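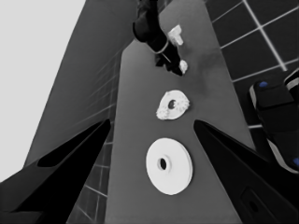 Figure 6. Wrist view in the simulator, large disc between the open fingertips.

Section 9: Setting up the wrist view and your first reach

Okay, now we get to the part I like! If you've been following along you should have Tana (the planner) and Jovau (the simulator) both running and talking to each other. If Jovau still says "waiting for planner" in the title bar, go back to Section 8, because nothing in this section will work until that message goes away.

I do almost all of my tuning from the wrist view. The overhead view is prettier, but when a reach goes wrong I want to look down the fingers and check the gap for myself.

Loading the view

1. In Jovau, open the View menu and pick Wrist, then Near Arm. There's also a Far Arm entry. Leave that one alone for now.

2. Open the gripper all the way with the slider. You want a wide V with the two tips well apart and a clear look at the table between them.

3. Jog the wrist until the big white disc sits between the tips. It doesn't need to be perfect. I use the arrow keys for this and hold Shift for the small steps.

4. Press P to pause. Everything stops, including the second arm at the far end of the table.

Note: The fingers are supposed to show in this view. Please don't hide them to get a cleaner picture (I did this for a whole afternoon and then couldn't work out why my grasps were all off to one side).

Teaching Tana about the discs

5. In Tana, open the Objects panel and click Pull From Scene. You'll get a list with names like part_a and part_b. Rename them now while you remember which is which. I go with big_disc and gear_disc, the second one being the smaller disc with the jagged edge.

6. Select big_disc and set its shape to Ring. The default is Solid, and with Solid the planner has no idea there's a hole in the middle.

7. Select gear_disc and set its shape to Mesh. Ring will load fine, but it smooths over all those bumps on the rim and your contact points end up floating in the air.

8. Set the clearance to 20 for both. The units are whatever you chose in Section 2, so if you picked something odd back there, now's the time to fix it.

Caution: Changing the units after you save will not convert your old clearance values. Tana keeps the number and swaps the label. Gordon Tremblay has had a ticket open on this since January, so maybe it'll be sorted by the time you read this.

Planning the reach

9. Right-click big_disc and choose Plan Reach. Leave the time limit at 300 milliseconds for your first try.

10. Look at the preview line before you run anything. It should come in from your side of the table and stop at the disc. If it swings out toward the other arm, click Replan, and if it does it again, check that Far Arm is ticked under Obstacles.

11. Unpause with P and click Run.

Note: Far Arm as an obstacle covers the arm and its gripper, but not whatever the gripper has hold of! To include that too, tick Carried Parts just underneath. It slows planning down a bit and I leave it on anyway.

If the plan fails

"No path found" is nearly always clearance. Drop it from 20 to 6 and try again, then work your way back up.

"Target lost" means the object got renamed in Jovau after you pulled the list. Click Pull From Scene again, and yes, you'll have to redo the shape settings. Sorry!

If the run starts and then freezes with no message at all, check whether you're still paused. I do this constantly.

Once you have a reach that runs cleanly, save it as a preset from the File menu. We'll load it again in Section 10 when we close the fingers.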